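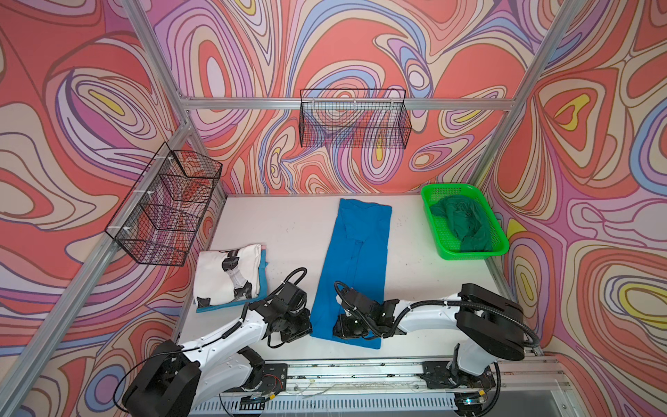
Six months into folding automation at Grillwood and I have opinions. Thread.

Back in December they told the laundry crew the arms would "take the boring part." Folding was the boring part. It was also the part where you got to sit down.

So now my job is called cell support. I fill the basket, I take away the stack, and I look at T-shirts with my head tilted.

The arms do shirts. They will spend a long time on one sleeve. I have seen people buy houses with less thought.

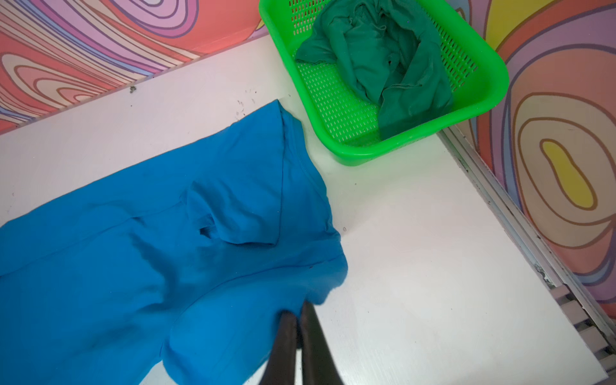 A blue shirt is a blue shirt to me. To the software from Mevbridge it's apparently a fresh mystery every time it leaves the basket.

Old target was 200 shirts a shift per person. New target is 40 per cell, "for now." I'd like it noted that I was never offered a "for now."

Châu Cao used to be our fastest folder. She trains the arms these days, better pay, and her wrists quit hurting. She says she misses talking to people. I sit right next to her – I'm choosing not to read into that.

What did change: fewer sore shoulders, way more meetings. We have a log for everything. "Sleeve" is a category. So is "other sleeve."

Also the walls. Someone picked that swirly pink and purple wallpaper and I now see it when I close my eyes. Still waiting to hear if that counts as a workplace injury.

Anyway, break's over. Somebody has to go crumple the laundry so it can be folded again.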